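Mutville Technical Institute
Course handout: Gathering Demonstrations for a Learning System
May 25, 2021, by the Maurya Laboratory teaching staff
Last updated: May 25

1. What counts as an episode
An episode is one complete attempt at a task, from the start signal to the stop signal. The Jikemer set used in this course holds 723 episodes. Of these, 692 passed review and may be used for training. The other episodes remain in the archive and are labeled by fault.

2. Varying the start
Students shall change the placement of the loose pieces between episodes. A policy trained on 100 episodes with one fixed layout will learn the layout. Other items may remain on the table, provided they are outside the path of both arms.

3. Operator conduct
Move at a steady pace. Do not pause above a piece while deciding; decide before the start signal. A missed grasp followed by a clean second try is kept and marked "recovery."

4. Assignment
Each section contributes to the Flistine set, due in December, with a target of 700 accepted episodes. The practice task is the number puzzle board.
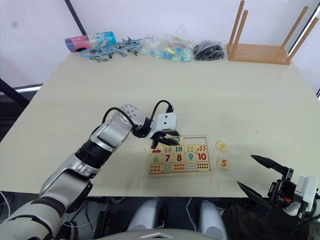

One reader of the draft asked whether recovery episodes should count toward the target, and suggested that they be reported on a separate line until the review rules are settled.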